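Home Diary Recipes Letters About

February, late evening

The soup is finally off the stove and I have both feet up, so I can tell you about the day, which was mostly wool. Soledad Rosenthal came by before breakfast with two bags from her aunt's attic in Clastport, and would I like them, and of course I would (have I ever said no to wool?). We had the whole lot out before the coffee was cool. There's a navy in there I keep going back to, so dark you'd take it for black until you hold it by the window, and I've already promised it to the shawl.

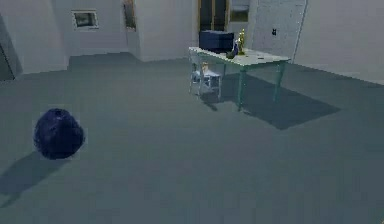
The shawl, so far

It's the Tilunach pattern, the one I started over twice last winter, and it wants 980 yards altogether. I cast on 234 stitches after lunch and lost my place when the phone rang, and again when Cletus Kasprzak knocked to ask if I still had his good ladder. I did. He stayed for pie and told me all over again how his mother knitted socks on the train to Meventon and once got so deep in a heel that she rode right past her stop and had to be fetched by an uncle with a truck. I love that story and I don't care that the uncle changes every time.
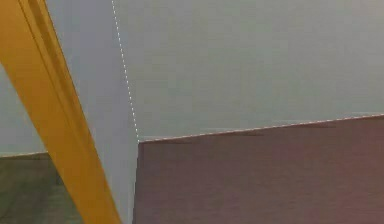 By the time he left it was getting dark and I had four rows done, with one stitch too many at the end of the last. I fudged it. Soledad would have pulled the row out, she's strict that way, but I knit two together and went to peel carrots. She called later to say she's thinking of the big spring fair again, and would I share a table with her if she pays the first 100 dollars of it? I said I'd sleep on it, though I expect she could hear the yes in my voice.

Oh, and a letter came from my sister, four pages, mostly about her knees and the new neighbors. I'll answer it tomorrow, after I've bought stamps and looked for my other size six needle, which was in the blue jar on Sunday's pie shelf and now isn't.

14 comments Share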